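Materials in Everyday Life
Handout 6: Why Metals Bend and Glass Doesn't

Welcome back! This is my favorite session of the course, so forgive me if the notes run long. Last time we looked at how atoms stack. Now we get to see what the stacking does for us, and you can test most of it with a paper clip.

Start with the paper clip

Straighten one out. Bend it gently and let go, and it springs back. Bend it farther and it stays where you left it. You have just crossed the yield point, and you did it with two fingers! Below that point the metal is elastic: the bonds between atoms stretch a little and then pull everything home. Past it the metal is plastic, meaning that layers of atoms have slipped over one another and settled into new places.

Now bend it back and forth in the same spot. You'll feel it get stiffer and harder to work, and then it snaps. The stiffening is called work hardening. The snap is fatigue, and we'll come back to it in Handout 7.

Slip, and the carpet trick

For a long time people had trouble explaining why real metals are so much weaker than the math said they should be. If a whole layer of atoms had to slide at once, every bond would need to break together, and a piece of iron would be far stronger than any iron we have ever made.

Think of a heavy carpet that is a few inches out of place. Dragging the whole thing is miserable. But if you make a small wrinkle at one edge and push the wrinkle across the room, the carpet moves over with hardly any effort. Metals do the same thing – the wrinkle is called a dislocation, and it travels through the crystal one row of bonds at a time. I still think this is one of the loveliest ideas in all of science.

Work hardening makes sense now too. Every bend creates more dislocations, and they get tangled up and block each other. Heating the metal and letting it cool slowly (annealing) gives the atoms a chance to sort themselves out, and the piece goes soft again.

So what about glass?

Glass has no neat rows, so there is no easy path for a wrinkle to follow. Pull on it and the stress piles up at the tip of whatever tiny scratch happens to be there. The scratch opens, the stress at its tip gets higher, and off it goes. That is why you can score a pane lightly and then snap it along the line.

Ceramics are a mixed case. A dinner plate does have crystals in it, but the bonds are fussy about which atoms sit next to which, and slip is very hard at room temperature. Your plate breaks before it bends.

Words to know

Elastic: returns to its old shape when the load is taken off.
Plastic: keeps some of its new shape.
Ductile: stretches a good deal before it breaks.
Brittle: breaks with little or no stretching.
Hard: resists scratching and denting. Many people mix this up with strong, so watch for it in the reading!

For next time

Read the Esley chapter on fatigue, pages 2 to 19. Skip the boxed section on Dorden steel unless you enjoy phase diagrams (some of you will, and I'm glad).

Bring two paper clips of the same size. Count the bends it takes to break the first one. Bend the second one halfway to that number, leave it overnight, and then finish it off. Write down both totals and how far you bent the wire each time – a full right angle is easiest to repeat. We'll put everyone's results on the board and see how widely they spread.

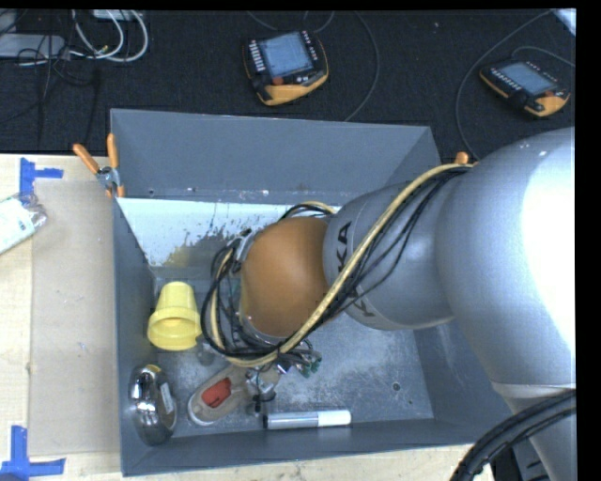
If your two totals come out far apart, please don't fix them. Scatter is a big part of the fatigue story, and a messy set of numbers will give us plenty to talk about. Bring the broken ends along as well, and we'll look at them under the hand lenses.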